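Zerkis Foam Weatherstrip, Black, 16-Foot Roll
Posted in November by the Hellareo Home desk

The back door in my kitchen has leaked air for as long as I have lived here. I bought one roll of the Zerkis strip and put it on in a single evening. It goes on clean, dry wood, and the glue holds well if you press it for a few seconds as you go.

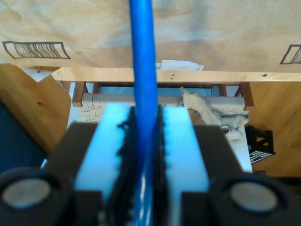
Thickness matters more than brand with this kind of strip. Too thin and the draft stays, too thick and the latch will not catch. The Zerkis squashes down to almost nothing, so my door still shuts with one hand. Cut it with a sharp blade. Dull scissors tear foam and leave a ragged, bristly edge like the one on the black padding either side of the blue rod, and an edge like that will not butt up neatly at the corners.

I also tried the cheaper Rakness roll on the pantry door. It was easier to cut, but the glue let go at the top corner after 2 weeks.

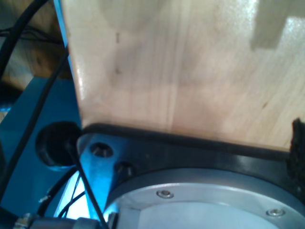 The Zerkis has stayed put so far. The backing paper is hard to start, and I wasted a few inches picking at it with a fingernail. One roll did not quite cover the door, so measure first. Mine needed a bit over 16 feet.

I would buy it again for a door. For windows I would want something thinner.

Score: 82 out of 100

Recent reviews
Poojary Door Sweep
Rakness Caulk Gun
Hellareo Window Film Kit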